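Notes for Thursday, library talk, 7 pm start
Title on the poster: "Why Your Curtains Don't Fit." Harpreet Doucette chose it. Mine was longer.

Open with the Turstead house. Rented, draughty, eleven-foot ceilings, curtains that stopped at my shins. Pause for anyone who has lived there.

Then ask who has measured a window. Hands up. Then ask who wrote it down. Watch the hands.

Main bit: measure the track or rod, never the glass. The glass has no opinion on curtains. Go past the frame on each side so the fabric has somewhere to sit when it's open, otherwise you've paid good money to cover your own daylight.

Fullness. Twice the width is the usual rule, a bit less for heavy stuff. A flat curtain looks like a bedsheet in a share house. Pass the two Poduval linen samples along the rows and get them back this time.

Lining. Skip the chemistry. Say "it keeps the heat in and the colour from fading" and move on – last year I lost the room for 8 minutes.

Cost story: the quote for 900 dollars, the remnant bin, the 40 dollar result. Admit the hem is crooked. Julis will heckle from the second row if I don't.

Hems: hang for a week before stitching. Grasto cotton drops, whatever the label says. Pins, patience, a cup of tea.

Questions. Somebody will ask about blinds. Be civil.

Last slide, leave it up through supper. Rods sag when people buy on looks and forget the weight, so finish on supports: one at each end, and a third in the middle for anything wide. Point to the blue bar and the splayed legs of the silver-gray stand at its right end, and say that a wide foot is a fine thing on a tabletop but your wall wants a bracket and a proper screw into the stud. Then raffle.

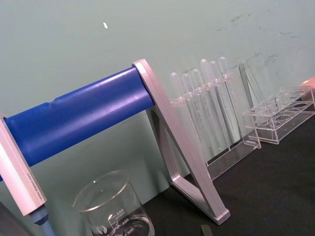
Contact the talks desk | Copyright the speaker | Back to top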